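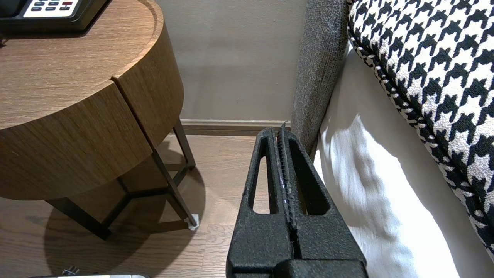 Qui sommes-nous ?

Ekance entretient des chambres : hôtels, résidences de tourisme, quelques foyers d'étudiants. L'entreprise a commencé avec 2 salariées et un utilitaire d'occasion. Nous sommes aujourd'hui 200, et nous avons la charge de 1652 chambres, le plus souvent entre onze heures du matin et trois heures de l'après-midi, quand tout le monde part et que tout le monde arrive.

Les robots, puisqu'on nous en parle à chaque rendez-vous

Depuis février, nous travaillons avec un bras à pince fourni par Visero, dans des chambres de la résidence Nundetti. Il est censé ramasser ce qui traîne par terre, entre le lit et le chevet, là où il faut se baisser. Une pince à deux doigts, donc, et beaucoup de promesses dans la plaquette commerciale. Nous les avons lues avec le même sérieux que celles du chariot « intelligent » qui dort à l'entrepôt.

Ce que nous constatons pour l'instant : se baisser moins souvent, oui, c'est appréciable, surtout en fin de service. Mais la machine est lente, elle hésite devant un câble, et il faut quelqu'un à côté pour la remettre d'aplomb. Ce quelqu'un est une femme ou un homme de chambre qui, pendant ce temps, ne fait pas de lit. Le fournisseur appelle cela de la « supervision ». Nos équipes ont d'autres mots.

Il y a aussi les objets des clients. Décider si un bout de plastique au sol va à la poubelle ou aux objets trouvés demande du jugement, et nous ne souhaitons pas déléguer cette décision. Tout ce que la pince ramasse passe dans un bac, et c'est une personne qui trie.

Nos engagements envers les équipes

Aucun poste n'a été supprimé pour cet essai et aucun ne le sera pendant sa durée. Les heures passées auprès du robot sont payées au taux des heures de formation. Les cadences n'ont pas bougé - elles étaient déjà assez hautes. Chacun peut refuser de travailler avec la machine sans avoir à se justifier.

Le cabinet Makhubela suit l'essai pour nous et interroge les salariés hors de la présence de l'encadrement. Son rapport sera affiché en salle de pause, y compris s'il est mauvais. Nous déciderons ensuite de garder le bras ou de le rendre.

Travailler avec nous

Nous recrutons toute l'année, à temps plein ou partiel, avec ou sans expérience. Les candidatures se déposent à l'accueil ou par le formulaire de contact.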